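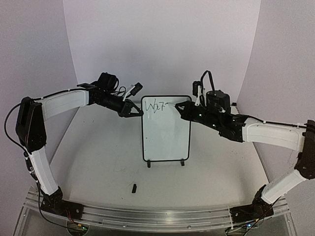 **Ticket: Talpur Memorial panels missing from the cemetery register**
**Status:** open, partly mended
**Opened:** Fri 21 May

Hello, and thank you for getting in touch with the Zulthorpe register desk. We do know how upsetting it is to look for a relative and be told there is no such name, so please don't feel you are making a fuss. I've written down what we have found so far, and I'm afraid it rambles a bit.

**What was reported**

Searching the register for men commemorated on the Talpur Memorial brings up the headstones in the cemetery below it, but leaves out everyone on panels 3 to 5. The printed register, which a kind reader in Dornamberg checked for us, has them all in their proper places. The directions page is also wrong, and sends people to the old landing stage at Skulov when they ought to take the inland road.

**What we tried**

- Rebuilt the index. No change, though it did clear up some old spelling trouble with the Skulov burials.
- Searched by service number. The missing men came up straight away, so their records are safe – a great relief to all of us.
- Searched by surname alone. Nothing for those panels.
- Compared the panel text with the printed pages, line by line, over a good many cups of tea.

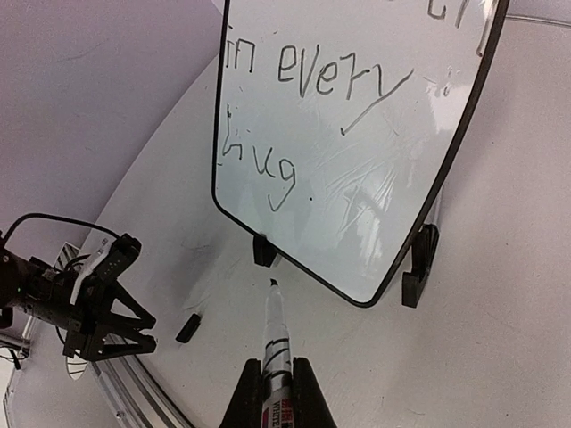

The panel lists were typed up from the stone, and whoever did it kept the lines as they were carved, so a long surname might start on one line and finish on the next. The search treats each line end as a gap between words. On the little whiteboard with the black edge it's the same puzzle in marker pen: "in every" sits on one line and "thing" comes on the line below, and you or I would happily read the two together, but our search would go looking for "thing" all by itself. Once we joined the broken surnames on panel 3, the men on it came back.

**Still to do**

Panels 4 and 5 need joining by hand – we would sooner go slowly than stitch two different men into one. The directions page has been corrected and now gives the inland road from Dornamberg. 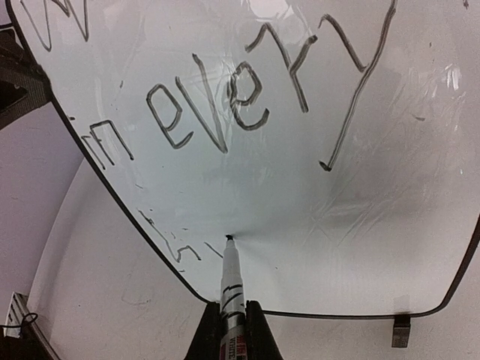
*Do I need to send my relative's details again once the panels are mended?*

Your first message is kept with this ticket, so there is nothing more to send. We will run your search ourselves and write to you with the panel number.

If you do spot another name astray in the meantime, add it to this ticket and we'll look at it along with the rest.

**Next check:** after panel 4 is joined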